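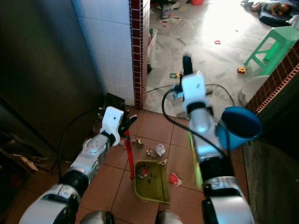 Kurkik cleanup moves to Sunday, and yes, the kitchen floor is on the list

If you've walked into the back kitchen at the Kurkik hall lately you already know the floor has been a sore subject. Those reddish-brown square tiles have been there longer than I've been going to the suppers, and I love them, but they hold on to everything. Crumbs, tissue, torn bits of paper, candy wrappers. You sweep on your way out and by the next supper there's a fresh crop of it next to the refrigerator.

So the hall has finally put the kitchen on the June cleanup schedule. It starts at 9 a.m. on Sunday and it runs until the floor is done, which last year meant lunchtime (we had the radio on and a lot of coffee, so I'm not sure we were setting any speed records).

I stopped in this week to find out what's planned and ended up staying most of the afternoon. The main job is the tile. Everything gets swept first with a plain old broom and dustpan, then scrubbed, then the grout gets a going-over with small brushes. After that it's resealed, and the kitchen stays closed for 16 hours. No sneaking in for the coffee pot! Anything you need for the following day should come out before the cleanup starts, and that includes the big trays.

The bill for all this comes to $1,842, covering the sealer and the rental of a floor scrubber from Aguiar, the hardware place over by the post office. The June pancake breakfast brought in enough to pay for it, with a little left over for new shelf liner. I asked if that meant we could finally replace the drawer that sticks. It does not.

A few things I was asked to pass along. Cardboard goes out to the recycling shed on Stilico Street, and it has to be flattened first. There's always a piece or two of it hanging around the kitchen, and the shed won't take whole boxes anymore. Paper scraps and wrappers go in the regular trash. The refrigerator is being pulled forward so the floor behind it can be cleaned too, and I have to admit I'm a bit nervous about what's back there. Last time we found a potholder and enough bottle caps to fill a soup can.

If you're coming, bring a broom if you have a good one. The ones in the hall closet have seen better days, and I spent ten minutes trying to get a wrapper out of a corner with bristles that all pointed the wrong way. A long-handled dustpan is even better, if you've got knees like mine. Gloves and sponges are provided. Wear shoes you don't care about.

The dining room stays open the whole time, and Bivudico, the bakery on the corner, is sending over 100 rolls for the people who show up. They sent 200 last year and we were all eating rolls for a week, so this seems about right to me. Coffee is free. Kids are welcome in the dining room but should stay out of the kitchen once the scrubber is running.

The Sunday card game is moving to the upstairs room for the day, same time as usual. The side door will be the only one unlocked, so don't stand out front knocking like I did.

Sign-up sheet is on the board by the coat hooks. You can also just turn up.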